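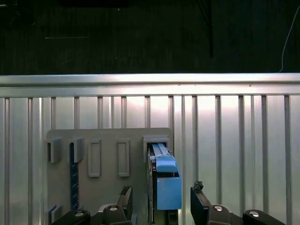 How much of the budget should go on the robot arm itself?

Plan on half, and keep the other half for everything the arm has to touch, stand on or plug into.

I wish I'd had that answer written on the wall when I started! I plan kit for the workshop at Bumine, a small refurbishing outfit in Zurnham, and most of what comes through the door is old desktop PCs. The job I wanted help with was the hard drives: get them out of the case, park them in a holder, put them back or swap them over. Very dull for a person, fiddly for a machine, and (as I found out) quite easy to get the budget wrong for. So these are the steps I'd follow if I were doing it all over again.

Step 1. Write down one job

Pick one job and write it out as if you were explaining it to a new starter. Mine began life as "robot to help with PCs", and you can't get a quote for that, or you can, but you'll get three quotes for three different machines. It ended up as "take a drive in its caddy out of a desktop tower with the side panel off, and stand it in a fixture next to the tower". Once I had that sentence, every supplier I rang asked better questions.

Then list the makes of case you really see. We had plenty of variety on our shelves, and I cut the first list down to 4 models that all use plastic caddies with tabs. The screwed-in drives stayed with the humans, and they're still there.

Step 2. Measure before you ring anyone

Get a tape measure out. You want the height of the tower lying on its side, the height of the tallest thing standing next to it, and then enough room for the gripper to come in over the top of both. The reach figure on a brochure is measured to a point that may have no gripper on it at all, so ask for reach with the gripper fitted and pointing straight down.

Our first shortlist had an arm on it that would have got to the near side of the case and no further. Lovely little thing, too.

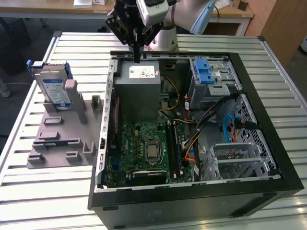
The other thing to measure is the table, and I'd say go bigger than feels sensible. You need the case on it and the fixture on it, and you'll want a bit of bare surface for putting things down on while you work out what went wrong. I'm a big fan of slatted aluminium tops, by the way. They cost more than a plain bench, but they don't flex much and ours has been moved twice with no harm done.

Step 3. Budget for the boring bits

I keep a separate sheet for these, and it's always longer than the main one. Mine had:

- Fixtures and holders. We had ours made by Estach, and the first set came to £345. Put in for a second set straight away, as you will change your mind about the spacing.
- Spare fingertip pads. Order them with the gripper so they arrive in the same box.
- Cameras, brackets and longer cables than you think.
- Scrap parts to practise on. I put by 20 dead drives in their caddies and I'm glad I did.
- Somebody's time. Mine, mostly! Put it down as a real cost, even if no invoice ever turns up for it.

Whatever that lot adds up to, put a bit more on top. My own rule is a fifth, though a friend in the trade goes higher and laughs at me.

Step 4. Ask for a trial with your own parts

Suppliers have a demo they like, and it'll be some nice square block going from one tray to another. Ask very politely if you can send a box of your own bits. Alexiou said yes to this and let us have up to 100 goes at the job on their loan bench, and I learnt more from that than from all the brochures put together. Take a notebook. Write down each time a person has to step in, even for a small nudge, and what the nudge was.

If the supplier won't do a trial, ask for a hire period with the fee knocked off the price should you buy. Plenty will agree if you ask early on.

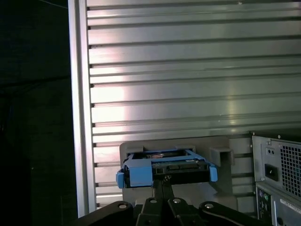

Step 5. Decide when to spend the rest

Don't spend it all in one go. I split ours in two: arm, gripper, table and one set of fixtures first, then everything else after a couple of months of daily use. Ours went in during May and the second order looked nothing like the one I'd pencilled in. The fancy tool changer went, and a second fixture tray and better lighting took its place.

Also check what the yearly support costs and when it starts. Some start the clock on the day the crate leaves the warehouse, so if your electrics aren't ready you're paying for a box in a corridor. Get the sockets done first, and get the start date in writing.

Print this page
E-mail this page to a friend

Related items
Buying a second-hand gripper: what to look for
Fixture trays: print your own or have them made?
How I laid out our bench at Zurnham
Hire or buy? A worksheet for small workshops
Sorting old desktops by case type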